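Jostden Lost Property Register – README

November
By Igor Kratochvíl

What this is

A typed-up copy of the paper lost property register kept at the Jostden bus depot. It has 4000 rows, one per item handed in by drivers, cleaners and passengers on the Vatov and Farah routes. The register was kept in hardbound ledgers until the depot moved to a computer at the counter. Those later records are held separately and aren't included.

Files

register.csv holds the items. routes.csv lists route numbers and the names they ran under, including the old Farah loop. changes.txt is the change log, newest entry first.

Columns

There are six columns in register.csv: entry number, route, item, colour, where found, outcome. Entry numbers follow the ledgers, so there are gaps where a page is missing or a clerk skipped a line. A blank route means the item was handed in at the counter with no bus given.

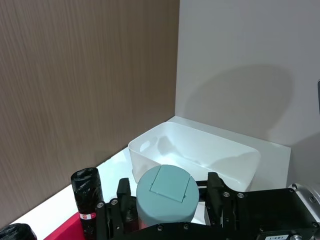 Marcus Nakamura asked whether "umbrella" and "brolly" could be merged in the item column, as he had to search for both and still missed the ones entered as "ladies umb." He would also like folding ones kept apart from full-length ones wherever the clerk bothered to say.

That was done in the current version. Merged, umbrellas come to 900 rows. The word "folding" goes in brackets after the item if the ledger has it. Gloves were treated the same way – a single glove is "glove (one)" and a pair is "gloves".

How it was typed

Each ledger page was typed by one person and then read aloud to another. A sample of 300 rows was later checked again against the paper, and the corrections are listed in changes.txt. Most were route numbers, where a 1 had been read as a 7. Crossed-out entries were typed only if the clerk had initialled the crossing-out.
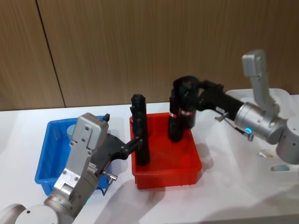
Colour was the hardest column to make consistent. Clerks wrote "navy", "dk blue", "airforce" and "bluish" with no rule that we could find. The colour column now uses plain names only, and the clerk's wording has moved into the item column in square brackets. Plain means the word you'd use for the two bins on the white table: one is blue, one is red, and no shade is given. Grey and silver are kept apart. Tartan, floral and striped items are entered as "patterned".

Outcome codes

C is claimed, D is donated, P is passed to police and X is thrown out. A question mark means the ledger gives no outcome. Food was usually thrown out the same day and often never entered, so don't use this file to estimate how many lunches were left on the bus.

Personal details

Names and phone numbers of claimants have been left out. Where a name was part of the item, such as a labelled school jumper, it has been replaced with [name].

Known problems

The Skoltari express shared a route number with a school service for part of the period, and the two can't be told apart. Saturday entries are thin because the counter closed at noon and items were sometimes held over to the next weekday. Water damage to the fourth ledger makes the "where found" column unreliable for those pages – they are marked "w" after the entry number.

Corrections can be sent by entry number with a note of the ledger page.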